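Black Fabric Surrounds: The Questions I Get Most
Filed under: Workspaces / Fabric & Draping
July – by Teodoro Cordero
4 min read

I've been hanging black cloth around worktables for a good while now, and my inbox has settled into the same handful of questions. I finally wrote the answers down (and yes, I'll keep adding to them, so keep asking!).

What's the point of putting fabric around a table?

Light, mostly. A black surround soaks up the stray stuff – the window, the hallway, your own white T-shirt – so whatever is on the table gets lit by the lamps you picked. I also just like it. You stop looking at the shelves across the room.

What fabric should I buy?

Something matte with a bit of weight to it. I use a 330 gsm cotton that Dallow sells off the roll, and it hangs nicely even if you're lazy about the hems. Shiny polyester will catch every lamp you own. If you can only get thin stuff, double it up, and hold it against a window in the store before you pay for it. I've been fooled by cloth that looked plenty dark on the shelf!

Do I have to get the wrinkles out?

You don't have to, no. Soft folds on a draped wall bother me a lot less than they used to, and matte cloth hides most of them once the lamps are on. Sharp creases from the package are another story, so I hang mine for a night and run a steamer over whatever's left. Pulling the fabric drum tight sounds like a good idea until you see what it does to the top of your frame.

What about a seam in the back wall?

If your table is wider than the roll, you'll have one. I run it vertically, right down the middle, where it looks like I meant it. Press it flat and use black thread (I once used navy, and I saw it every single day).

Are the diagonal cords really needed?

On a small booth you can skip them. On anything bigger I like two cords crossed in an X up top, because a light frame with heavy cloth on it wants to lean over sideways. Snug is enough. If the cords hum when you flick them, back off a little.
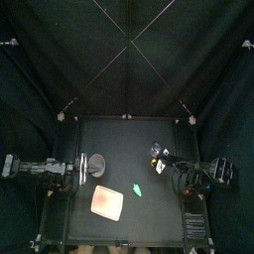
Rhys Tipoki disagrees with me on the cord, and wrote in to say that pale cord over black cloth drives him up the wall. He swaps it for black paracord every time, and he says a 100 foot hank has done three booths with some left over. Fair enough! I stick with pale so I can see it when I'm up on the stepladder.

Does the tabletop need to be black too?

I prefer dark gray, as long as it's flat and matte. Dark objects disappear on a black top, and you'll spend the afternoon patting around for a screw.

How do I keep lint off it?

You don't, completely. I go over the walls with a rubber pet brush and save the sticky roller for the bad spots. Washing shrank my first set enough that the hem no longer reached the floor, so now I buy extra and prewash.

How much should I plan to spend?

My last one came to $40 in cloth and a little more for cord and brackets, using a frame I already had. Measure the drop twice before you cut, and leave yourself a hand's width at the bottom for the hem.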